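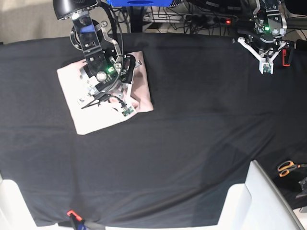 Maysoun Nseir
Senior Engineer, Gripper Evaluation, Hastia

The purpose of this entry is to record our comparison of two fingertip pads, the Mirus and the Aneo, on soft goods. Both were fitted to the same two-arm station and run with the same controller settings. The work surface was covered in black cloth so that pale garments would separate cleanly from the background in the overhead view.

The Mirus set completed 611 picks and the Aneo set 1000. Gladys Ndung'u kept the log and changed the pads. Most of the missed picks in both sets came at thick seams, where the fingers closed on one layer and left the other on the table.

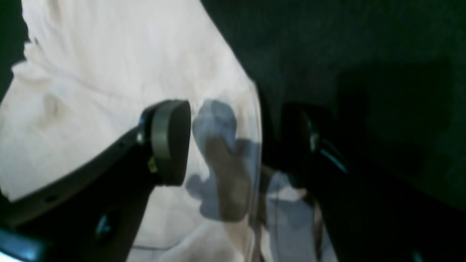
Does a wrist camera replace the overhead camera?
For this work it does not. The wrist view is useful in the last inch before contact, but the fingers block much of the cloth, and the arm still needs the wider view to choose a corner.

Exposure on the wrist cameras was fixed for the whole comparison. Brittany Bélanger has asked that we repeat a short set with automatic exposure -- pale cloth under side light remains difficult.

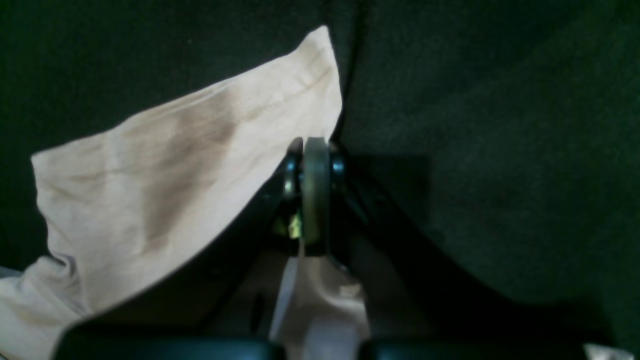
Two-Arm Holds

A folded garment held at both ends places different demands on the pads than a single pick. The arms must agree on tension, and a small error in one wrist shows up as a sag or a diagonal wrinkle. We lowered the closing force twice before the February review and kept the lower value.

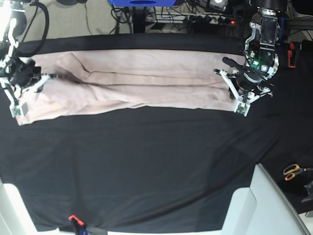 Page last changed: 12/13/18

The station will stay on the Aneo pads for the present. Questions about the log should go to Gladys.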